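The update arrived at 2 in the morning, which was when Vodus always sent them. My phone lit up on the bedside table and told me it was getting ready for Plolo.

I hadn't asked for Plolo. The last one, Vuser, had taken me most of June to get used to. They'd moved the clock to the left and hidden the torch behind two menus, and my thumb had only just learned where everything was.

I pressed Later. The phone thought about it and offered me Now or Tonight.

"It is tonight," I said.

I pressed Tonight. A bar came up, grey on white, and began to fill. At 8 per cent it stopped. I made a cup of tea and drank it standing at the bench, and when I came back it had reached 70.

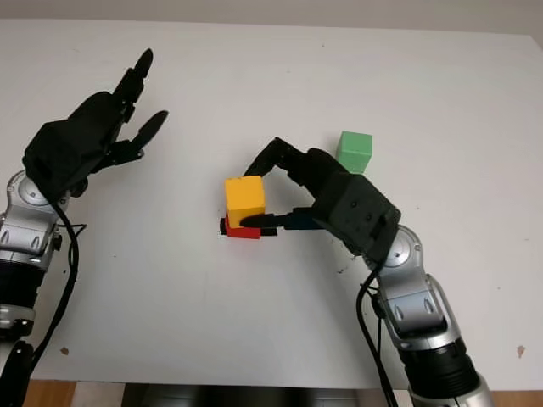
Subramaniam
Fiction contributor

When the phone started again, the clock was back in the middle. The torch was on the front screen. All my messages were there, including the ones from Mum that I'd deleted by accident the year she died and had written to Vodus about, twice, without getting an answer.

There were 378 of them. I sat on the edge of the bed and scrolled to the top. The first asked if I wanted the good saucepans. The second said she'd given the saucepans to my cousin, as I hadn't replied.

I read until the battery was in the red, then plugged the charger in and read with my arm stretched out towards the wall. Most were about parking, or the neighbour's dog. One was a colour chart for the hallway, with a question mark under it. I couldn't remember which colour she'd picked, so I scrolled on until I found out. It was the green.

Just before six a notice slid down over the screen. Plolo had been released in error, it said. My phone would go back to Vuser shortly, and Vodus was sorry for any inconvenience. I could choose Now or Tonight.

I pressed Tonight. Then I got a biro and the back of the gas bill out of the kitchen drawer, and started copying from the saucepans down.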